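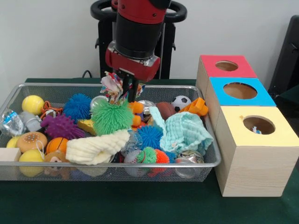
Slide 4 - Mixed basket

Same point as slide 3 but with real clutter. Say it slowly, people always rush to ask about speed.
Cloth is the hard one. Printed fabric, crumpled, gripped above a spiky ball. Fingers have to close on a fold. Ketura kit is a plain two-finger gripper, no suction, no extra tool to swap.
Mention wire basket: mesh confuses cheaper depth cameras. Clear jars and the clear bottle do too. Ask room who has had that trouble, wait for hands.
Boxes with holes on the right = sort targets. Red, blue, yellow tops. Lids come in the kit, boxes you can make yourself.

Slide 5 - What you get

Ketura starter kit from Lasus. Gripper, mount plate, two spare pairs of fingers, cable, the sorting software on a stick. Arm NOT included. Say this twice, last time somebody came up after and thought it was.
Set-up took us 2 hours at Skeldale, most of that finding the right bolts. Manual skips a step on page 19 (zero the fingers before you plug in the second cable). Lasus know, new manual promissed.

Slide 6 - Numbers

847 picks logged in October, all at Skeldale, all mixed baskets.
Good on balls, blocks, soft toys. Fair on towels. Poor on thin plastic bags, it grabs them fine and then can't let go.
Don't read the whole table out. Point at bottom row, move on.
Finger pads: changed ours after 24 days. Pads are cheap, but order early, delivery is slow.

Slide 7 - Against the Guillot

Be fair here. Guillot is quicker on hard items and the screen is nicer. It wants a tidy tray tho, and things laid flat. Ketura copes with a heap.
If your work is all one shape, buy the Guillot. Mixed stuff, returns, toy libraries, lost property: Ketura.
Price - don't quote, both have changed, send them to the handout.

Slide 8 - Questions

Likely ones: noise (quiet, you can talk over it). Can it run overnight (we haven't tried, say so). Does it work with older arms (check the plate pattern, list on handout).
Loan kit: sign-up sheet by the door, closes November 19, 2025.
Leave slide up while packing away. Get the adaptor back off the lectern!!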